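Cell Nine

The left hand was dropping things again.

Not every time. That would have been easy. Once in 27, then once in 5, then nothing for an hour while I stood there like an idiot with my arms folded, waiting. The Ondieki line had been down since before my shift and Ballthorpe wanted 3,000 shells on a truck. Wanted them yesterday, wanted them in a voice that came down the phone and sat on my shoulder.

I shut it down. Locked out, tagged out, key in my pocket. Took the left gripper off and looked at the pads. Fine. Looked at the screws behind the pads. Fine. Looked at the thing I always look at last, the connector where the cable goes in, and gave it a wiggle, and it wiggled back.

There you are.

Rergate had the cell before us. They ran it two years in a place with no heat and sold it with a binder, and in the binder somebody had written, in pencil, next to the page on cables: she pulls to the left when she's tired. I used to laugh at that. I'd quit laughing by September.

So – new clip. Cable dressed with more slack than the drawing says, becuase the drawing was made by a person who never watched her reach. Pads back on. Torque, paint mark, torque again. My hands smelled like contact cleaner and the coffee had a skin on it.

Then you teach her all over. That's the slow part. You take the arm out to the shelf and you show it the spot and you say here, and it says where, and you say here. Half a millimeter. Less. The shelf is never quite where it was, somebody bumps it, somebody leans. I had the pendant in one hand and my other hand flat on the wall like that would help.

Key back in. Slow speed. One shell down. Two. 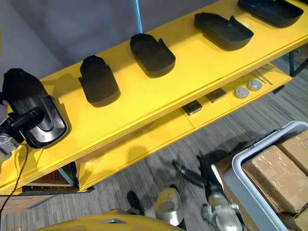 I wasn't breathing much. Watched the cable the whole time, not the hand. Everybody watches the hand. The cable is what tells you, it gets a little hitch in it right before the grip goes, a twitch, like a dog's leg when it's dreaming.

No hitch.

I ran the release again. Then again, with my face too close, which the sign says not to do. I wrote the sign.

The phone went. Ballthorpe. I let it go. It went again and I let it go again, and up on the wall the counter said 184, which was yesterday's number, I hadn't zeroed it. I didn't zero it now. Felt like bad luck.

There was room in the binder under the pencil line. I got my pen out. I wrote 2020-05-01, new clip, left side, extra slack, see me before you change it. Then I thought about whoever gets her next, some building I'll never stand in, some cold one maybe, and whether they'd have any idea who me was.

I crossed out see me. Wrote watch the cable.

The phone again. I put the binder back on its hook, bumped the speed up to half and stood there with my thumb on the stop, listening to her reach.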